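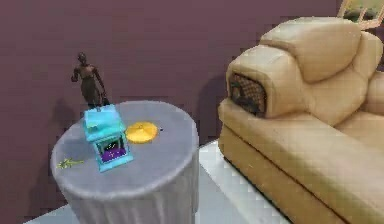
## Friday, 3/27/20 — the arm and its little table

Spent most of today looking after the Drultus cell, or the simulated half of it, anyway. The real arm is bolted down in the back workshop at Flarnutance with its cover off, and until the new wrist cable comes I'm setting up its practice room on screen. Round table, grey cloth, big beige sofa next to it, purple wall. I've grown quite fond of that purple!

The job was the table height. Vojtěch measured the real one in December and I'd typed it in wrong, so every test pick came down 7 mm too low and went straight through the cloth (no harm done on a computer, but I wouldn't fancy it in the workshop). Fixed the number, reloaded, put the things back on top: the dark brown figure towards the back, the turquoise house in front of it, the yellow disc to the right and the green sprig near the rim. Then ran 50 picks on the disc. It's so flat that the fingers have to come in very low, and the first two attempts skated right over it. I slowed the last bit of the approach and after that it behaved.

The house is still a pain. It sits at an angle and the Prudari planner keeps wanting to grab it by the roof, so I've told it to go for the sides and left it running over lunch. Came back to 104 error lines, nearly all the same one — joint four hitting its limit. That'll be the old limits file again. I copied over the one from MacPherson and the errors stopped, though I haven't checked the other joints yet.

Rang Vojtěch Sokol about the cable after tea. He says the connector on the real wrist wants cleaning before anything new goes in, and to photograph the wiring first. Must find the small brush. Also need to grease the base bearing while the cover's off, and write the new table height on the lid of the control box in pen.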